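Dasska Robotics Software, Unit 18: Two arms, one bin

Reading before lab: the Michailidis notes on motion planning, skipping the proofs unless you enjoy them.

Last week each arm had its own planner and its own opinion. Both were correct, which is how we lost a gripper finger in February. A planner that treats the other arm as a fixed obstacle is only right until the other arm moves.

So the bin becomes a shared resource, with a lock. An arm asks for the space over the bin, gets it or waits, and gives it back when it has retreated past the rim. If you have met mutexes in an operating systems course, you may now feel smug – briefly. 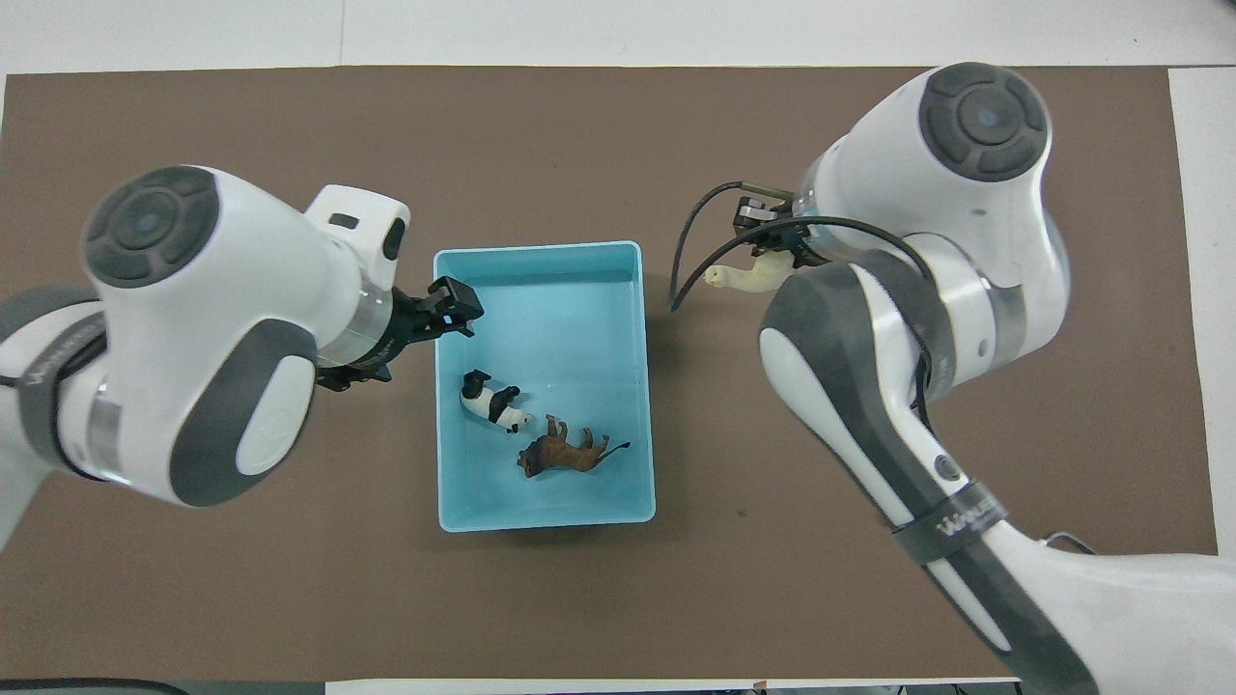
The lock covers a volume, and choosing that volume is most of the homework. Make it too big and the second arm spends its life waiting. Make it too small and you will meet Stamatia Vasilakis, who keeps the repair log.

Note that a held object changes the shape of the arm. Attach it to the gripper in the planning scene before you check for collisions. Almost 20 submissions last term forgot this.

Homework 2
Write the lock with a timeout. Decide what an arm does when the timeout fires while it is holding something. "Drop it" will be graded as written.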